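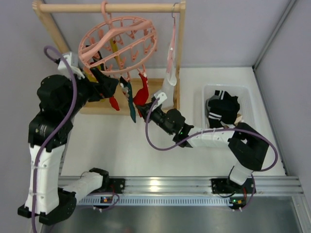 Zodach twin-arm rail kit: three weeks with it on laundry hangers

Search this forum Advanced Titles only Go

We use cookies to keep you logged in and to count visits. Accept all / Manage choices

postberg_bench
Jun 28, 2026

Posting this because the existing thread on the Zodach kit is all unboxing and no work. Ours is the two-arm version on the shared aluminium rail, bought through Yalçınkaya at £1635 for the rail, mounting blocks, boards and cable set. Arms are extra. Anyone comparing it with the Totham frame should check that line of the quote first.

The job is clip hangers: socks and small cloths, on and off the pink round type with clips on the rim, hung from a wooden stand. I chose it as a test because the hanger moves when touched and the clips get in each other's way.

Rail: good. Both blocks went on square and have stayed there. The grooves take standard T-nuts, although the manual says to use theirs.

Boards: mounted low on the front, under the rail. Easy to reach with a screwdriver, and just as easy to reach with a sleeve. I would like a cover.

Cables: my main complaint. The purple gripper cable runs outside the arm in a loop and is held back with cable ties. The supplied length is generous. With the wrist folded in, the loop sits in front of it and takes up space I wanted for the approach.

Grippers: the fingers are fine on a single sock. Getting in among the clips from the side is slow, and I have lowered the speed for that part of the path. Out of 41 logged attempts at taking a sock off a closed clip, I had to step in on up to 10, depending on how strict you are about a nudge.

ravenglass
Did you shorten the cable or just tie it tighter? We cut ours and re-crimped it. Yalçınkaya then told us the cable set was out of warranty.

postberg_bench
Neither so far. I moved the ties further down the forearm, which helped a bit at the elbow and did nothing at the wrist.

offset_nut
I don't agree that the loop is a fault. A tight cable on a wrist that turns that far will fail at the connector, and a replacement set is slow to arrive. Leave the slack and plan the path round it. The Totham kit runs its cable inside a sleeve and everyone I know with one has had the sleeve off by November.

ravenglass
Planning round it is fine on an open bench. With side walls and a stand at the back there isn't much room left.

postberg_bench
Both fair. On room: I have the stand at the back left and the container for the pieces on the right, so the right arm has to turn back on itself to reach into it. Swapping the clear bin for the white perforated basket made no difference to reach.

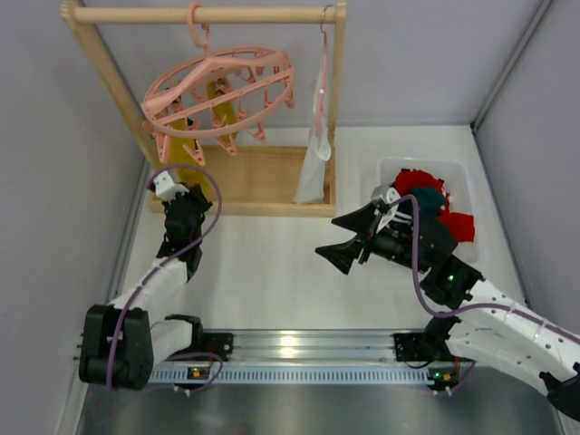
What did make a difference was moving the right block along the rail. The manual gives one spacing for both blocks and I followed it for the first week. Set your own. The calibration routine in firmware 2 copes with it, but it has to be run again for each arm separately, left first.

Thin garments on the narrow hanger at the end of the rod are a different matter. I won't give numbers for those until I have logged them properly.

offset_nut
Which end does it take as zero after you move the block? Ours kept the old value until a power cycle.

postberg_bench
Same. Power cycle, then calibrate.

Selim Karaca
I fit these for Yalçınkaya, so read this with that in mind. The zero problem is known and is in the release notes, under "Rail". T-nuts: standard ones fit, but check the depth, as a long screw will mark the groove. On the cable, a shorter set can be ordered with the kit. It is not on the web page, you have to ask for it on the quote. Cutting the long one does end the warranty on that part, though only on that part.

ravenglass
Then put it on the web page. We asked in writing whether there was a shorter one and were told no.

Selim Karaca
Send me the quote number by private message and I will look at it.

offset_nut
Is there a board cover as well, or do we print our own?

Selim Karaca
Print your own. Leave the sides open for the wires.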